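Krisztina Sipos
2023-04-18

OK, robotics club thread, because I promised my sister I'd finally explain where all my evenings have been going since March.

Short version: we're teaching a robot arm to put stuff in a little box. The team is called Clistel (don't ask, we voted) and we have to show it at the Pridham student day.

Before the arm can do anything, WE have to do it. Over and over, holding these big chunky grippers, one in each hand, while the camera on each one records. Every run is one "demo." We have 149 good ones so far. The goal is 406. Yes, somebody did the math on how much training data we could get through before the deadline, and yes, I hate that number.
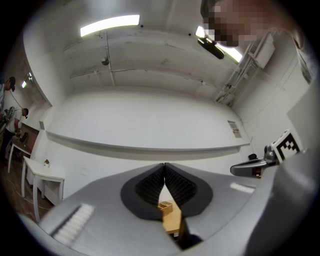
Gripper's-eye view of tonight's session. Box at the bottom, second gripper with its marker cube coming in from the right.

The squares on the cube are how the software works out where the gripper is. Cover them with your sleeve and the run is trash. I lost 2 really nice ones that way on my first night and I'm still mad!!

Things I've learned: go slower than you think. Then slower again. My wrists hurt in places I didn't know wrists had places. Also the gripper fingers have ridges on the inside and they grab way better than the smooth ones we printed first (RIP smooth ones, you dropped everything).

Rizzi is the name of our training script, and it eats the demos overnight and spits out a model in the morning. The last one got to the box and then just kind of hovered over it, thinking about life. The one before that went straight for the table. So, progress??

Plan for the rest of the week: 60 more demos before Friday, new start positions every time so it doesn't just memorize one spot. If you're in the club and reading this, the sign-up sheet has a LOT of white space on it. Bring snacks, roll up your sleeves (literally, see above).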